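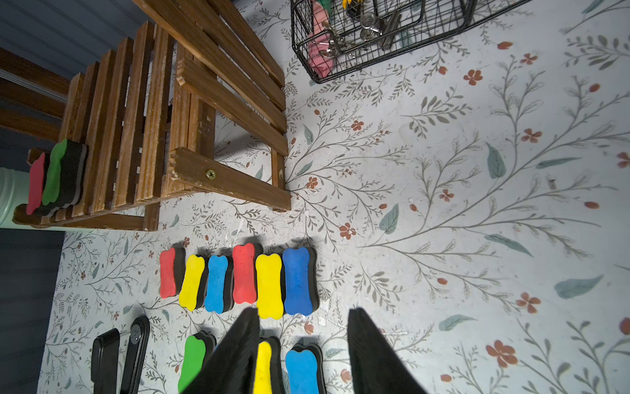
M. Amegashie

felano-desk-cell / README

OK so this is the setup and upkeep file for the Felano cell, the one that sorts desk supplies at Ladalbridge. I wrote most of it on a Monday with the arm powered down next to me, so if a step sounds like I'm talking to myself, I was. The software has its own README in the Pralthorpe repo and I'm not repeating it here.

What's in the cell

One arm, one two-finger gripper, a small camera at the wrist, and a work surface with a leafy printed cover on it. The props are whiteboard erasers (the bone-shaped kind, colored foam on top and black underneath), a black wire basket, a slatted wooden stool and a stapler. The eraser rows go on the cover, a couple can sit up on the stool, and the basket takes whatever has been picked. I love the erasers for this! They have a narrow waist, so you can tell right away if a grasp is off center.

Before you power up

Smooth the cover by hand, working from the middle out. A ridge under a row of erasers will tip one and you'll spend your morning blaming the calibration (I did, in March, for two days). Smudges and scuffs are fine, leave them. Pull the stool back if it has crept toward the row. Check the screw in its front rail while you're there and snug it with a hand driver, never the powered one – the wood is old and scuffed enough already.

Wrist camera

Wipe the lens with a dry cloth. Then open the live view and look for both fingertips coming up from the bottom edge. They should look big and dark. If you only get one, the bracket has rotated and you need to loosen the two clamp bolts, turn it back and tighten them a little at a time, swapping sides as you go. Don't fix it in software. I tried that and the offsets file was a mess for weeks.

Exposure is locked at 14 in the config. Auto exposure goes hunting whenever the black fingers fill more of the view, and the foam colors wash out, yellow first.

Gripper

Open width for erasers is 80 mm and closing force is 7 N. You can go higher but the foam starts to keep the dent. The fingers are matte black and taper toward the tips, and it's the tips that wear. Run a fingernail along the inside edge of each one. If it catches, swap both fingers, even if the other one feels fine. Spares are in the drawer marked FINGERS, which also has hex keys in it, sorry.

After a swap, home the gripper twice. The first homing always lands a bit short and I haven't found out why – if you do, please open an issue.

Basket

The wire is thin and the depth estimate goes right through it, so the drop point is typed in by hand. Drop height is 135 mm above the cover. If you move the basket, jog the arm over it, read the pose off the pendant and paste it into basket.yaml. Clear out binder clips and other small metal bits before a timed run, they snag the felt.

Known problems

Rows packed tight side by side are hard. The planner wants finger room on both sides and will sometimes go for a neighbor instead. Spread the row out for the first test after any repair, then close it up again.

Cable tie nearest the wrist works loose. Still looking for a better one.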